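Filed under: Workshop Log / Visits
Print this page | E-mail this entry
3 comments | 6 shares

January, open day notes

Started setup at 8:15. Kobina had the table in place before I got in, tape already on both front corners. Checked it against the floor marks and it was a little off toward the cabinet side, so we pulled it back. Carpet grabs the legs. Next time lift, don't slide.

Visitors came in two groups, one from Bornonach in the morning and the Rudunwood school party after lunch. 14 in the first group. The second was bigger, and I split it in half at the door so people could see the table. Tetteh took the half that was waiting and showed them recordings on the screen in the corridor.

The plan was 40 minutes per group: ten of talk, then the hand-held grippers, then questions. The talk ran long both times. I spent too much of it on calibration, which the Bornonach people liked and the school party did not. For a school group, start with the grippers and explain the tags when they ask. They always ask about the tags.

Demo task was the tray. Pick it up with both grippers, one from each side, lift level, set it down on the mat. We chose it because one hand can't do it well, so it makes the case for two arms without much talking. 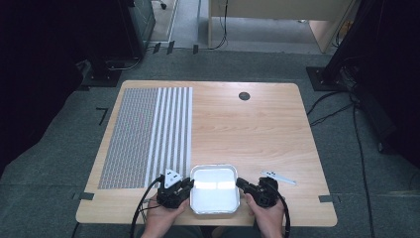 Kobina did the first few runs slowly and called out each step, then we let visitors try. Most of them squeezed too hard and came in at different heights, so the tray tipped toward whichever side was lower. Telling them to watch the rim helped. Telling them to relax their hands did not. One of the students got it clean on her first go and then couldn't repeat it.

Cables were the main nuisance. Left-handed visitors kept stepping over the left one to change sides. I'd like the cables to come from overhead before we do this again. Tetteh thinks a longer lead clipped to the belt would do, and it's cheaper. Try his first.

Tracking dropped out twice in the afternoon, both times on the left gripper, both times when someone turned the wrist so the tag plate faced away from the camera. Recovered without a restart. Not a fault as such, but it looked like one to the visitors and I had to stop and explain.

We logged roughly 40 tray runs over the day. Visitor runs are saved under a separate folder name (Lamptey) so they don't get mixed in with the training set. Please don't merge them. A lot of them have a second person leaning in over the table.

Questions worth keeping:
- How long until the arms can do it from the recordings? I said it depends on the task and left it there. Need a better answer.
- Does it matter if the table is a different color? Good question. We haven't tested it.
- Could it work with a full tray? Jadside asked the same thing last fall. Put it on the list.

Packed up by 5:40. Left the floor tape down so we can put everything back in the same spot. Gripper batteries on charge.

To do: shorter talk, belt clip for the leads, print more of the one-page handout, ask Rudunwood for the teacher's e-mail again, I can't read what I wrote down.

K. to check the left jaw screw.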